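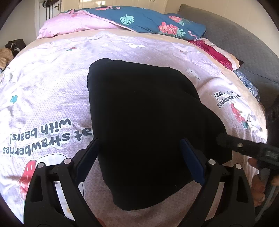 Figure 2. A black garment, folded, on a printed bed cover. Furnlow site.

4.2 Where clean clothes wait

Participants in both towns spoke of washing and drying as jobs with a clear end. Putting clothes away was different. In the diaries, the time between taking an item off the line or out of the dryer and placing it in a drawer or closet was often longer than the wash itself, and few people recorded it as housework at all. We call this period the waiting stage.

The bed was the most common place for clothes to wait. It is flat, it is usually close to the closet, and during the day it is free. Several households in Furnlow folded on the bed and left the folded items there until evening (Figure 2 shows a single dark item on a light cover). In Zurnoswood, where the homes in our sample were smaller and bedrooms were more often shared, people used the backs of chairs, the stair rail, or the top of the dryer. One household kept a second, unmade bed in a spare room for this purpose and had done so for nine years.

The bed also set a deadline. Clothes left on it had to be moved before anyone could sleep, and diary entries for putting away were grouped in the last hour before bedtime. Chairs set no such deadline. Items placed on a chair in the morning were frequently still there at the next entry, and some were worn again straight from the chair without ever reaching a drawer. Participants did not agree on whether this counted as failing to finish. Older participants tended to say it did.

Color and fabric mattered more than we had expected when we wrote the diary form. Dark clothes were often kept apart from the rest of the load through the waiting stage, even in homes that washed everything together. The reason given most often was lint. Participants said that dark items picked it up from towels and bedding, and two of them laid such items out by themselves and went over them with a brush before hanging. The form had no box for this step, so it appears only in the margins and in the follow-up interviews. It is likely undercounted.

We had planned to compare these results with the Treloar diaries, which used a similar form. The comparison is limited in two ways. The Treloar form combined folding and putting away in one line, and it was filled in once a week, from memory. Our entries were made on the same day. The Drandance pilot, carried out in May, used the daily form but covered only homes with a separate laundry room, and the waiting stage there was short. Clothes in those homes were folded on a counter and carried directly to the closet. Section 4.3 takes up the question of floor space in more detail.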